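Last updated: April

Posted in April by the Candthorpe house blog

I have been putting off the desk for weeks, and this month I finally ran out of excuses. Everything small had ended up on it - receipts, chargers, tape, a bag of 85 picture hooks I bought in Grerberg and have used 5 of - and I could no longer find a flat spot for my coffee.

My rule is still the old one: take it all off, wipe it down, and only let things back if they have a home. It took most of an afternoon (I stopped to read old letters, of course I did), and one box went straight out to the garage.

Baskets are what I always come back to, after years of trying drawers and trays and those little stacking bins. I like wicker with a good thick braided rim, the orange-brown kind that warms up a white desktop, and I like two sizes, the bigger one in the middle and the smaller one at the back by the wall. Pens and mail next, I think.
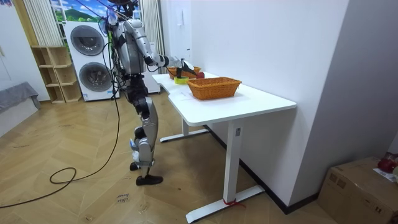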